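Skirner Hand-Held Gripper Pair: Gallery

Skirner is the two-handed demonstration kit from Fokora. It consists of a left and a right gripper, each with an angled mounting plate on top and a cable out of the rear, plus the recording software. The operator works the jaws directly and no arm is needed until playback. We had one kit on loan through October and used it for tabletop handling of wooden cases and trays.

Hadiza Danladi and Kayode Wike operated. Leonardo Piras handled the recordings. The loan produced 1,124 demonstrations, of which 1,025 passed our checks. Most of the rejects were tracking dropouts with the two grippers held close together. Fokora replaced one cable under warranty and the dropouts became less frequent.

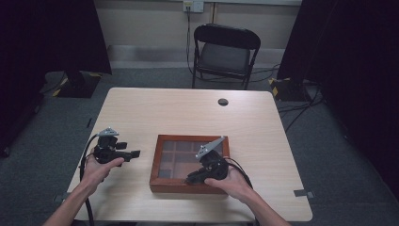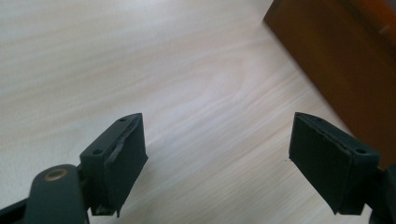
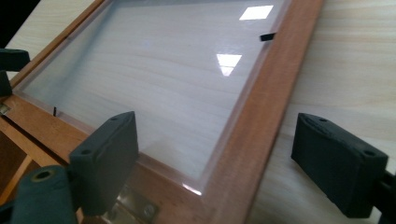

Top: both grippers at the table, the right one at the front corner of the compartment tray. Middle: jaws open over bare tabletop, with the left pad peeling along its upper edge. Bottom: fingers on either side of the long wooden side of a hinged, glazed frame.

Notes on wear

Pads are the consumable part. Fokora sells them in pairs, and we would order spares with the kit. Check the upper seam before each session and change both pads together, as a mismatched pair closes unevenly.

Notes on glass

Ceiling light on a flat pane confuses the depth estimate. Danjuma Bassey lowered the exposure one step for the glazed items and left it there. Clear glass remains the weakest case in our recordings.

Loan kits are booked through Ifeoma Igwe. Allow one morning for calibration.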